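Dukis Garden Games
Home > Outdoor play > Sets and bundles > Lirnum Lawn Skittles

Lirnum Lawn Skittles, full set
£59
In stock, low on the green bag version
Code 2837

Nine pins, two throwing blocks, a bag and a ground mat. Beech, oiled not painted. Made for us by a small workshop in Hinds and packed here in Dumton. We've sold these since the first summer we opened and they are still the thing people come back for.

What's in the bag
Nine beech pins, numbered on the top
Two throwing blocks
Ground mat, jute, rolls up
Canvas carry bag with shoulder strap
Rule card, both sides

Size and weight
Pins are 15 cm tall. Blocks a bit longer. Whole bag weighs around 4 kg so fine over a shoulder, less fine on a bike. Younger ones will want a hand from the car.

How it plays
Stand the pins in a diamond on the mat, walk off your distance, throw underarm. Most families use 3 metres for the under eights and double it for grown ups. One pin down scores the number on top. More than one down scores how many fell. First to 50 exactly. Go over and you drop back to 25 — this is where the arguments start. Miss three in a row and you're out, or ignore that rule, most people do.

There is also a longer game to 101 on the back of the card. No dropping back, no going out. Good for big groups or if its raining and you are in a village hall.

Grass, sand or gravel
Short grass is best. Sand is fine but the pins lean. Gravel works, it will mark the wood, doesn't bother us but might bother you. Not for patios please, the blocks bounce and chip. Indoors on carpet ok, with the mat down and nothing good on the shelves.

Looking after it
Wipe down, dry in the air, not on a radiator. Oil once a year, any food safe wood oil. We do ours in January when the shop is quiet. Don't leave the set out overnight, beech drinks up water and will split. Small surface cracks on the ends are normal and not a fault. A split that runs down the side is a fault, send us a picture and we'll swap the pin.

Spare parts
Single pin £6, tell us which number
Pair of throwing blocks £9
Mat £8
Carry bag £12
Rule card free, just ask when you order somthing else

Goes well with
Soft balls. Plenty of people swap the blocks for a soft ball when there are toddlers about. They won't knock over a full diamond but three or four pins close in, yes. Colours change with each delivery so say in the order notes if you have a favourite and we will do what we can.

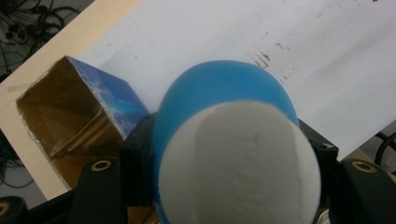 Soft ball, sky blue and off-white. Other colours come and go.

Delivery and returns
Sent within two working days. £4.50 mainland, free over £75. Islands, please ring first as the bag goes as a large parcel. Collection from the Dumton shop is free, bring your order number. Thirty days to send it back unused. Used but faulty, see above, we are pretty easy about it.

Hire
We hire sets for weddings and fetes, £15 a weekend plus a deposit. Up to six sets at once. Ask for Francine Petrenko on the shop number, mornings are best, before 11 if you can. Summer weekends go early.

Questions we get
Can you engrave the pins? Yes, £3 a pin, up to ten letters. Adds a week.
Is it the same as the old set? Same pins, new bag. Old one had a drawstring and it snapped alot.
Do you do a giant version? Not at the moment.
Age? Three and up with an adult throwing alongside.

Add to basket
Gift wrap £3, brown paper and string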